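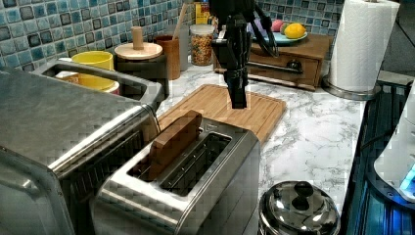 3.2 Matching materials and procedure

Figure 2. Kitchen counter with a two-slot toaster and a light wooden cutting board.

Each child worked with one of two letter-matching sets. The Gretel set used printed cards, with the uppercase letter and its lowercase partner on separate cards of the same size. The Pomik set used the same letters in the same typeface, mounted on felt discs that attach to a cloth board. Letter height was held constant across the two sets. Color was not used as a cue in either set, so a correct match could be made only from the shape of the letter or from its name.

Sessions took place at two preschool sites, Tremblay and Tultau, during the morning activity period. The adult placed the uppercase letters in a fixed layout and handed over the lowercase letters one at a time. Each session contained 5 blocks. Within a block, the order of letters was shuffled, with the restriction that visually similar pairs (b and d, p and q) did not follow one another. Children could turn a letter in the hand before placing it. The orientation at placement was recorded separately from the choice of match.

A response was scored as correct when the lowercase letter was left touching its uppercase partner. Self-corrections made before the next letter was handed over were accepted and coded as such. No verbal feedback was given within a block. At the end of a block the adult named any unmatched letters and returned them to the tray.

3.3 Scoring and exclusions

The planned sample was 200 sessions, with 100 assigned to each set. Sessions ended by the child before the second block were excluded and replaced by a session at the same site. Letters whose lowercase form is a reduced copy of the uppercase form (c, o, s, v, w, x, z) were analyzed apart from the rest, as they can be matched on shape alone. The main comparison therefore rests on the remaining letters.

Scores were entered from paper forms in March and checked against the session notes. Where the form and the notes disagreed, the form was used. Orientation errors on n and u were kept in the data, although the felt discs have no marked top edge and the cards do. This difference is treated in Section 5 as a property of the set.

Print this section | E-mail this section
Shares: 5 | Comments: 2
Back to top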